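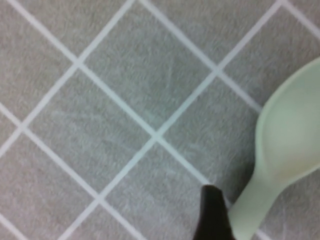

Comparing fingers at Koltside: a talk with Wakana Honda

2 min read

Wakana Honda has spent most of her time since October picking up plastic spoons. She tests gripper fingers at Koltside, and the current comparison is between a plain tapered finger and a wider padded one made by Zuredell.

"Everyone starts with cubes," she says. "A cube is easy. You close on it and it's yours. A spoon lying flat gives you very little to hold, and the neck is a different width from the rest of the handle."

Each finger set gets 105 attempts. The tapered ones are better at getting down beside a thin handle, Honda says, and the padded ones hold on better once they have it. She hasn't settled on a favorite.

"If you made me choose today I'd take the tapered pair and go slower. But Renji would tell you the opposite."

Renji Yoshida looks after the controllers. He thinks the padded fingers lose out only because the closing speed was set for the others. "We tuned for one and then tested both," he says. "I want to run it again before we write anything down."

Putting a spoon into a caddy is the harder half. The handle has to hang close to straight down, and a small twist in the grip turns into a big one at the tip.

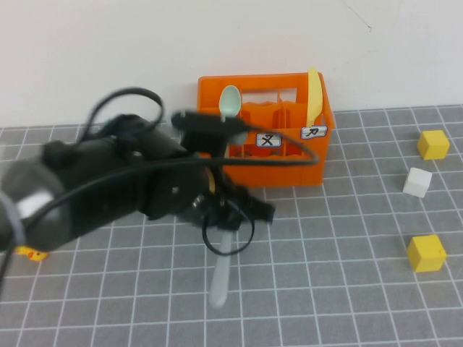
Cameras and cables

Honda's team uses a wrist camera along with a fixed one. The wrist view is good for the last stretch of the approach, she says, when she wants to know how much of a gap is left between finger and handle. For placing, she goes by the fixed view.

"Up close you can't tell where the arm is. You need both – I wouldn't drop either one."

Cable routing is her other complaint. She would like less slack near the wrist, but the one time they shortened it, a joint ran out of travel. Yoshida has ordered a set of clips to try.

The repeat runs, with separate speed settings for each finger set, start on 5th July. Forks come after that.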